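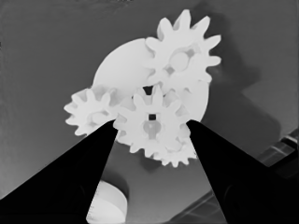
Four white spur gears in front of a round disc

Spur gears are the simplest kind of gear. Their teeth are cut straight and run parallel to the shaft, so two of them mesh only when their shafts are parallel. 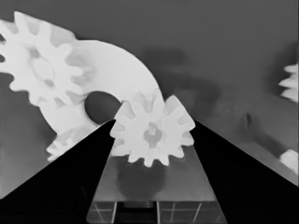 By the Doolan Reference editors – January 13, 2021

The speed ratio depends on the tooth counts. A 20-tooth gear driving one with 57 teeth turns 2.85 times for each turn of the larger gear. Spur gears are noisy at high speed – helical gears run quieter but push sideways on their bearings.
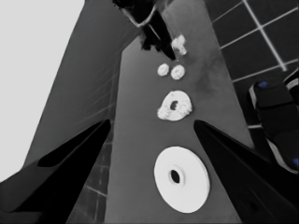 White objects in a line on a gray surface

See also: Helical gear, Rack and pinion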